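Hartley Two-Arm Set, student project data card

Recorded by the Flokby robotics club, Sekow section, as coursework for the June round of the Flullodau student competition.

Contents
71 episodes, one folder each. 34 were recorded by first-year members and carry the suffix _a. The rest are _b. Each folder holds the head view, joint positions for both arms and gripper opening. Episodes start and end on a key press by the operator.

Task
One cylindrical object and one clear base or box on the table. Both arms may be used in any order.

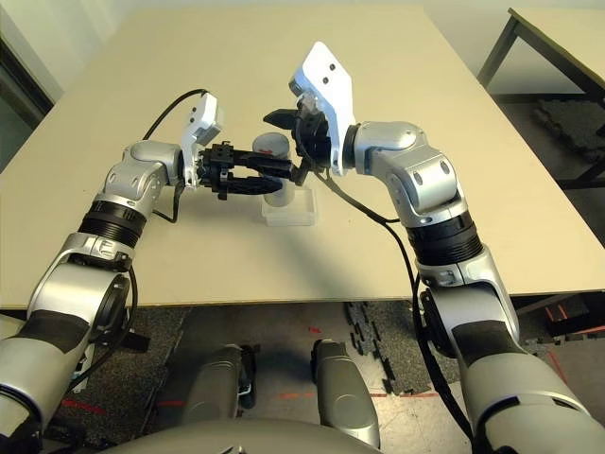
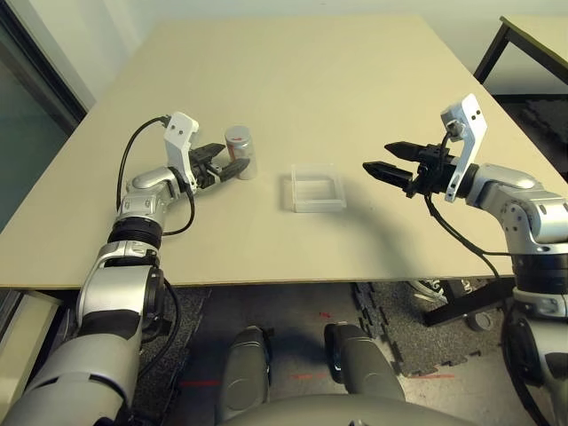

Labels are written per arm, left and right, from the robot's side of the table. Phase labels are approach, contact, hold, release and idle. An arm waiting with its gripper open, like the right one facing the clear container while the left has its fingers at the small jar with the gray lid, is labeled idle until it moves again. Contact by a single finger counts as contact – hold needs both.

Known problems
Clear plastic is poorly segmented by our script; masks for it were redrawn by hand in 8 episodes and left as they were in the others. In 4 episodes the right joint log starts late. These are listed in late_start.txt and should be skipped for training.

Splits
train.txt and val.txt are fixed for the competition. Please do not reshuffle before the Saturday scoring run.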